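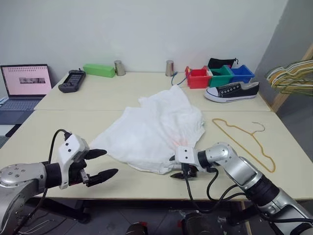
2. Putting a garment on a hanger

Clothes care is often named among the first chores a household robot should take over. Folding has had most of the attention. Hanging has had less, although it uses the same cloth and adds a second object that must be held at the right angle. Our log covers 678 attempts at this chore, made with two arms working from the front of a table. An attempt begins with the garment crumpled and the hanger lying flat. Either arm may take hold first, and the operator at Hollis steps in only when an arm has stopped for 80 seconds.

Figure 2. The garment held at its edges by both grippers, with the wire hanger to the right of the cloth.

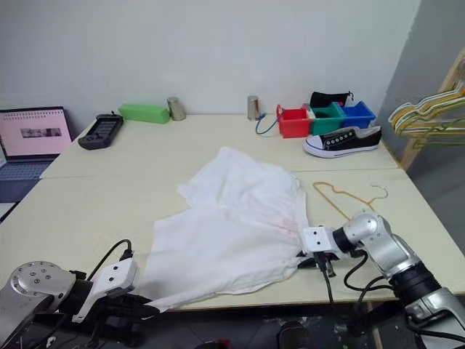 Lev Zinchenko objected at review that a person hangs a shirt mostly by feel, and that a machine which has to see every fold will stay slow however well it grips. We accept the point about speed. Our question is narrower, namely whether the chore gets done without help.

The hanger caused more trouble than we had planned for. Wire is thin and leaves the fingers little to hold, and a small error at the grip becomes a large one at the far end.
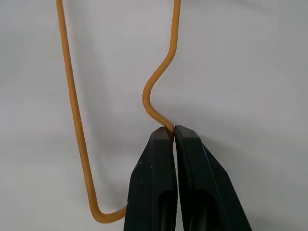

Errors of this kind were hard to put right once the cloth was also in hand. We therefore score the grasp on the hanger separately from the grasp on the garment, and count an attempt as complete only if both arms have let go and the garment stays on.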